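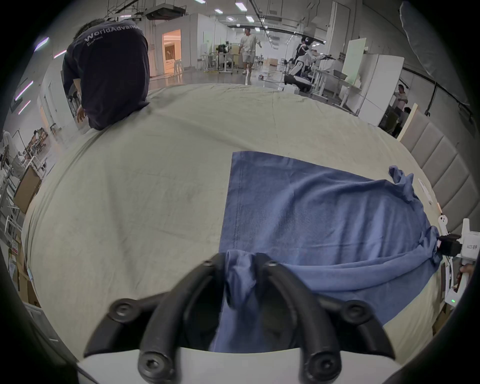

Page 9

GURNCOMBE ALLOTMENT SOCIETY
Minutes of the meeting held 3/3/23

Present: Noemi Santoro (chair), Rui Correia, Nuwan Patwary, Sajib Akanda (minutes). Apologies: Kasun Sultana, who is in Feltcombe and sounded pleased about it.

1. Last minutes
Agreed, once "fox" had been corrected to "Rui's dog".

2. Water
The new tap has gone in by the lower gate. It drips. Nuwan rang Broltell, who fitted it, and was told that a certain amount of dripping is usual in February.
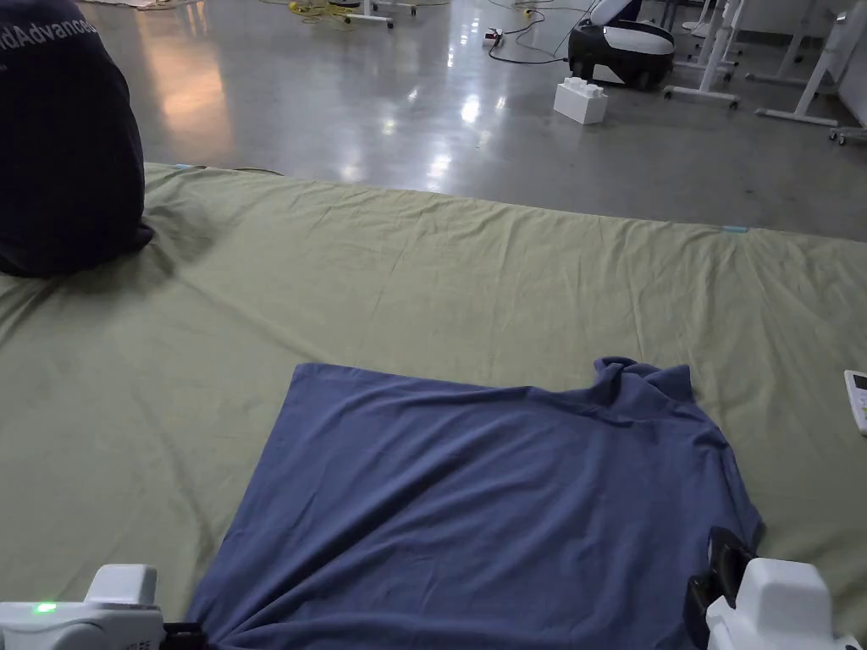 It was pointed out that it is now March. Nuwan will ring again and be firmer -- Noemi asked that this be minuted, as he was not very firm last time.

3. Rents
Plots go up by £2 to £35 a year. Rui spoke against the rise at some length and then voted for it. 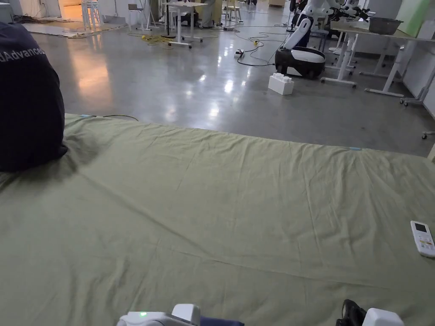 4. Manure
Amarasinghe Stables can bring a load for £87, tipped wherever the driver feels like it. Last year he felt like the car park. Sajib to meet him at the gate and point.

Rui asked if the heap could be kept away from plot 9, his own. Noemi said every year somebody asks this.
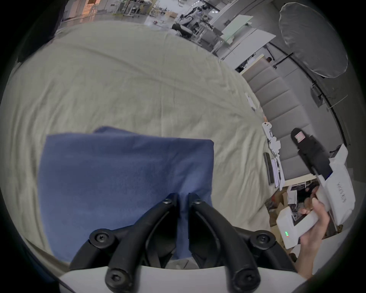
It will go behind the shed, as before, with a board in front to stop it wandering. Rui is to find the board -- he had it last.

5. Any other business
The shed key is missing again. Kasun to be asked.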